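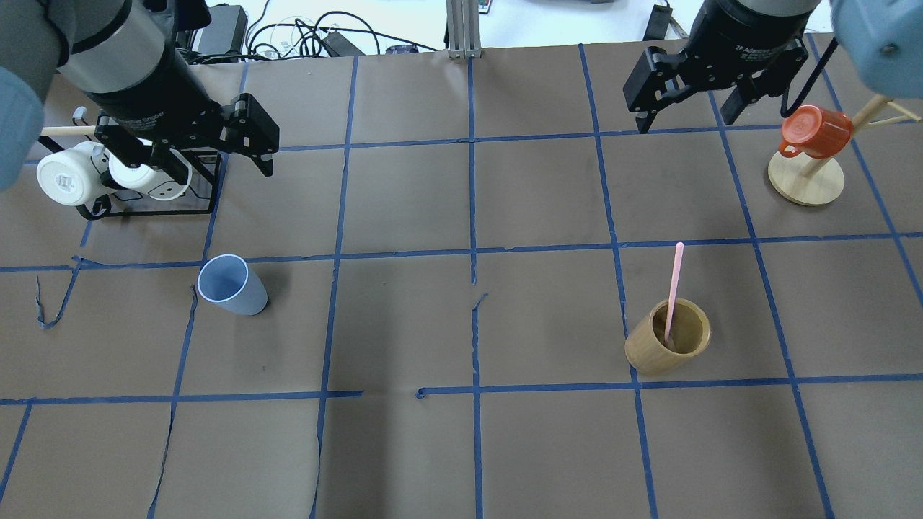

Masking before resealing: adhesion limits on coated floors

3 min read

Members resealing shop floors this spring have asked how long painter's tape can stay down on a cured urethane coat. The printed rating on the roll applies to clean glass or painted trim at room temperature. A floor coating is a different surface, and the rating should be treated as an upper limit.

Cledgate ran a peel trial on its two-part urethane at the Rurard warehouse, using 300 test strips on bays of different ages. Of these, 87 left visible adhesive after removal. Most of the residue was in the two bays next to the loading doors, where the slab gets afternoon sun. Strips pulled within a day came up clean in every bay.

Recommended practice for the Cunorura product line:

Allow the base coat to cure fully before masking. Tack-free is not cured.

Wipe the tape path with a damp lint-free cloth and let it dry.

Press the edge down with a plastic blade. Do not stretch the tape as it comes off the roll; stretched tape shrinks back and lifts at the ends.

Pull the tape at a low angle, back over itself, while the top coat is still soft.

Residue can be removed with mineral spirits on a white pad. Test a hidden spot first. Citrus cleaners dull the Cunorura satin finish and should not be used on it.

Coverage figures in the old data sheet were given for a smooth slab. On broomed concrete, expect to use around a third more material. The revised sheet is number 3773 and replaces 1094, which should be discarded.

The Agbenyega site will repeat the trial in July on a slab with radiant heat. Strips there will stay down for one, three and seven days.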